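Household Machines Circle, Flirovstead
Minutes of the regular meeting

Present: nine members, and two guests from the Dolthorpe group. The minutes of October were read and accepted with one correction: the rent of the hall is 189 for the season, not 198.

1. Question of the evening
Can a machine do the chores of a home or a small shop yet? The chair asked that everybody speak from what they have tried or seen, and leave the advertisements out.

2. Report on laundry and dishes
The member who follows the Rotine project gave the report. In their last trial the machine was given 729 small items to put away, mostly cups and socks. It needed help with 76 of them. Some found this very good. Others said that a helper must then stay in the room all day, and so the time is not saved. The discussion was long – it was agreed to ask Rotine how many minutes the help took.

3. Shop floor
The guests told about shelf filling at Sembiring, the hardware store in Dolthorpe. Boxes of the same size go well. Loose goods are still done by hand in the evening, and the staff do not expect a change this year.

4. Practice in simulation
We spoke about how much can be learned on the computer before a real kitchen is used.
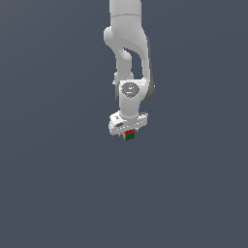
Flirovstead, Sun 23 February

The arm has a small red and green cube between its fingers, and there is only gray behind it. One member remarked that a kitchen is never so tidy, and that a wet plate is a different matter from a cube. Another answered that holding one small thing must come first. Both remarks were noted. No vote was taken.

5. Decisions
The letter to Rotine will be sent by the secretary. The visit to Sembiring is open to all members, and those who want to come should write their name on the list by the door.

6. Other business
The kettle is to be replaced. The meeting closed at the usual hour.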